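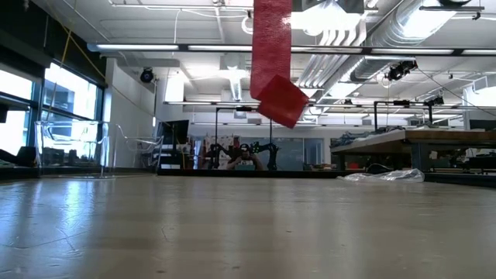 From: Cameron Ellery
To: deformables list
Date: 2023-02-02
Subject: Re: how many strip demos before we train?

Hi all,

Sorry for the slow answer, I wanted to get through the bad batch before I said anything with a number in it.

Hedvig Amundsen wrote:
> Bastian and I were going over the plan for the red strip and we can't
> agree on when to stop collecting. He says 100 clean demos and then train
> something, even if it's ugly. I'd like 300 before anyone touches the
> training script, because last time we trained early and then spent
> weeks arguing about whether the policy was bad or the data was thin.
>
> Also, do failed folds count? And is anybody writing down which way the
> end of the strip was bent at the start?
>
> Hedvig

So, we're at 287 as of last night, which makes the 100 vs. 300 question a bit moot (sorry, Bastian!). But that's every episode on the disk, including the ones where the strip slid off the table and the ones where Divya stopped early to fix a dropped stream. I haven't finished sorting those out, so please don't quote 287 to the Kornudham people as if it were all usable.

On failed folds – yes, keep them, but label them. I know Duarte wants them gone. My feeling is that a miss followed by a second try is some of the best stuff we have, as long as the second try is in the same episode. If you miss and then reset by hand, end the episode and start a new one. Please don't reach in while it's still recording!! I found a whole run with my own sleeve in it, so I'm shouting at myself as much as anyone.

On the starting bend: no, we weren't writing it down, and we should. The foamy stuff takes a crease and then it wants to go back there every time. Hang it up by one end and the bottom wants to kick out sideways like a little flag instead of dropping straight. A fresh strip does it a lot less. If we only ever collect with the old one, the policy is going to learn that one crease by heart and fall over the minute Peixoto sends us a new roll.

What I'd like us to do from here:

Swap strips every session, and put the strip's letter in the notes field. Put "bent left," "bent right" or "flat" in there too, no essays. Start the strip somewhere different each time, including close to the near edge of the table, where we have almost nothing. Blinds are up to you, but write down if you change them, as the glare on the wood moves with the daylight and I'd like to be able to split on that later.

Hedvig, I'm with you on waiting for 300 good ones before the real training run. I would still like to do one throwaway run on what we have, mostly to find out whether the Brindau loader chokes on the long episodes. It choked on 2 of them in May and I never found out why. Bastian, could you start that? Default settings are fine, and nobody has to look at the success rate.

Divya, you said the Hiltik export was dropping the last second of each episode. Is that all of them or only the ones you stop with the pedal? If it's only the pedal I'll just use the keyboard until it's fixed.

I'm on the rig again tomorrow morning if anyone wants to swap in for an hour – my wrists would be grateful.

Cameron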